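3.2 Materials and work surface

The study looked at how people sort and box small household goods when the container is see-through. Earlier work on packing has mostly used cardboard cartons and opaque bins, where the person has to remember what is already inside. With a clear box the contents stay in view the whole time, but the walls themselves are harder to find by eye. We wanted to know how much this second effect matters on an ordinary table under ordinary room light.

All sessions were held in a ground-floor room at the Graruvholm site. The room has one large window and a row of ceiling lights, and we left both as they were. No screens or dark cloths were put up, and the blinds stayed open. Sessions that began in the morning therefore had more side light than those that began after lunch. The start time of each session was noted on the record sheet, and it is used as a covariate in Section 4.

The table was chosen for its plain top. Two other tables were tried first. One had a printed grain that showed through the box walls and made the lower edges easier to pick out than we wanted. The other was too shiny, and people complained about the glare after a few minutes. The white top gave the least help from below and the fewest complaints, so it was kept for the full set of sessions. It was wiped with a damp cloth before each participant arrived. Marks from felt pens were removed the same day, as even a faint line gave people something to steer by.

The clear container came from a batch bought for the study from Ponwood. Boxes were cleaned with lens cloths, and any box with a deep scratch was taken out of use. Light scratches were allowed. We did not stick tape or colored dots on the edges, although two pilot participants asked for them. Flat clear pieces were handled the same way as the boxes and stored between sheets of tissue.

The goods to be packed were kept on a shelf behind the participant and brought over in small trays. They came from the Gerer list of common household items, with the food items left out. Each tray held a mix of soft things, such as folded napkins, and hard things, such as spools and bottle caps. Abla Matar put the trays together and checked each one against the list before it left the shelf. There were 40 trays in total, and 773 packing trials were kept after the checks described in Section 3.4.

A participant worked through a tray at their own speed. They were told to place the goods in the box so that nothing stood above the rim, and to close it when they were done. They were not told where to put the box on the table. Most people moved it at least once during a session, often turning it so that a long side faced them. Yaw Ankrah ran the sessions and stayed out of reach of the table except to change trays. 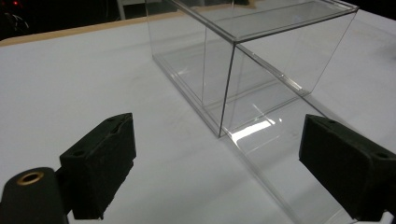
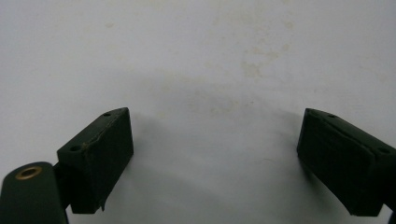

Figure 3. The white tabletop with a clear acrylic box (first picture) and a pale, off-white surface (second picture).

Light level at the table was read with a hand meter before the first tray and again after the last. The lowest reading accepted was 300 lux and the highest was 1,000 lux. If a reading fell outside this range, the session was paused until the light changed, and if it did not change within the hour the session was moved to another day. This happened mostly on Thursday afternoons, when the room was free only late in the day.

3.3 Scoring

A trial was scored on three points: whether the goods were all below the rim, whether the box was closed, and whether an item touched a wall on the way in. The third point was the hardest to agree on. Contact with a clear wall makes little sound when the item is soft, and it can look the same as a near miss. Both raters scored every trial separately and met afterward to go over the ones where they differed. Where they could not settle it, the trial was marked as unclear and left out of the contact analysis, but it was kept for the other two points.

We followed the Hijazi rules for what counts as a touch, with one change. Under those rules, an item that rests on the rim while the person adjusts their hold is counted as a touch. We counted it only if the box moved.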